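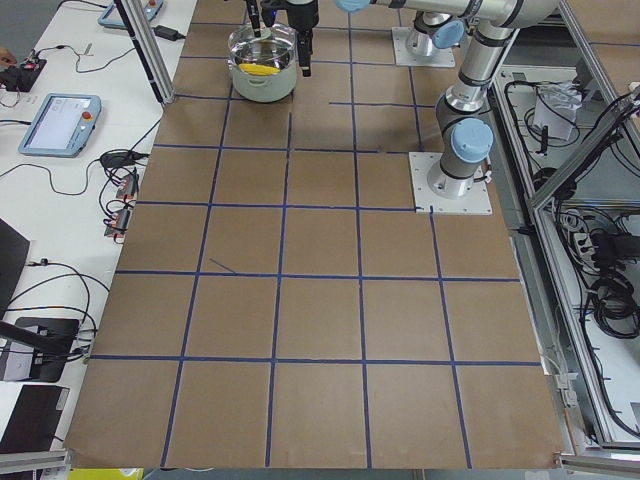

Search Stirnness Pages Go

The Big Cardboard Table Cover, and a Pot

Hello again from the long room at Gistlow, and thank you to everyone who wrote after the April gallery (I did read them all, even the very long one about shelf paper). This page is a small one, and it's mostly about cardboard, tape and a pot, which are three things I can go on about for quite a while if I'm allowed to, so do get yourself a coffee first.

The brown sheet is my favorite thing on the table at the moment. I love a big plain piece of cardboard, it makes any surface feel ready for something! The squares are marked out in dark blue tape, and if you've ever tried to lay long lines of tape across a sheet that size you'll know how easily they wander off on you. Kuldeep Kanaujia taught me to press down one end, walk the roll all the way to the other side with the tape held up off the board, and only then let it drop. I still get a wrinkle now and then, but far fewer than I used to.

Sharp eyes will find the one line near the middle that stops a little short, and also the odd bit of blue lying slantwise in a square all by itself. I have grown fond of that stray piece.

Then there's the pot, up toward the far side in a square of its own, with a handle on each side and that soft greenish-gray color I keep seeing in old kitchen catalogs and never in the stores. The water is so clear that the yellow thing sitting in it catches your eye right away. It looks a bit like corn to me, and now I want corn. My aunt did hers with a spoonful of sugar in the water and no salt at all until the plate, and I've never had the heart to do it any other way (butter first, then salt, and a second napkin).

If you'd like to try a taped board at home, a flattened appliance box does nicely. Cut it along the folds you don't want, leave it under some heavy books overnight, and wipe the dust off well, or the tape will start lifting at the ends.

Gallery put together by the Makhubela household, 9 December 2025

153 shares 14 comments

Recent galleries
Ruvo Market in the Rain
Drawers, Before and After
A Shelf for the Good Bowls
Buttons, Jars and More Buttons
The April Table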